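Vellirent Shows Wire-Handling Cell to Members

Twenty-six members had asked for a follow-up to the November talk on flexible parts, and the May 10, 2023 visit to the Vellirent demonstration bay was arranged in answer. The host was Rosaura Cáceres, who leads the handling group. Mark Anthony Layug ran the cell and took questions at the operator station.

The subject was the picking and presenting of short wire bundles, the kind that go into small appliances and control boxes. Most harness work of this size is still done by hand. A rigid part has one shape and a bundle has a new one every time it is set down, so a stored grasp position is of little use. Vellirent's approach is to put a small camera at the wrist, close to the fingers, and let the arm correct its approach during the last part of the move. The controller is a standard Arango unit. The grasp software, named Prarow, was written in house. 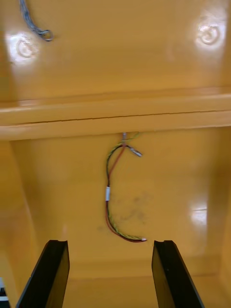
Grasp selection took up most of the first hour. Prarow looks for a stretch of the bundle where the conductors lie close together, then checks that both fingers can reach it without touching a wall. Glossy molded plastic makes this harder than it sounds. With the fingers open over a bundle, the orange surface behind it throws back patches of white glare, and a small silver terminal can be lost against a highlight of much the same brightness. Layug said that an early version treated reflections as metal ends often enough to be unusable. The present version compares several views taken on the way down and discards any bright spot that shifts with the camera. Polarizing film was tried and dropped, as it cost too much light at short exposure times.

The training set stands at 3,078 recorded grasps, of which 354 were set aside for testing. Cáceres would not give a success rate for the test portion and said the figure changes too much with bundle type to be quoted alone. She did say that twisted pairs are easier to find than single conductors, and that bundles with branches of unequal length cause the most retries. A retry costs 7 seconds, which includes backing out, taking a new view and coming down again.

Finger design came up several times. The pair now in use is squared-off and grooved, and was chosen after a softer set from Grellell wore at the tips. A member asked about damage to insulation. Layug replied that closing force is limited in the controller and that sample bundles are cut open and inspected after each change of fingers.

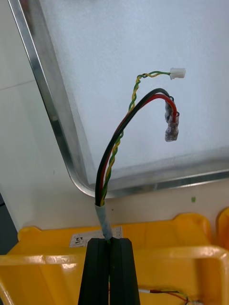
The second hour dealt with what happens after the pick. Gripping near one end keeps the fingers away from the terminals, but it leaves the free ends to hang as they like, and their position has to be measured again before anything can be plugged in. Vellirent handles this as a separate step, with the arm holding still while the ends settle. Stiffer wire settles sooner. Fine-gauge wire can keep swinging long enough to affect cycle time, and a slower lift has given better results than a longer wait.

Insertion of connectors was not demonstrated. Cáceres described it as the next stage of the work and gave no date. She expects to need force sensing at the wrist, and the present arm has none.

Total hardware cost was not disclosed. The one price given was $1,370 for the camera, mount and cabling together. Members asking about lens choice should note that the working distance is short and that the depth of field was described as barely adequate.

Copies of the handout are available from the section office on request. Questions on the grasp software should be sent in writing and will be passed to Vellirent as a single list.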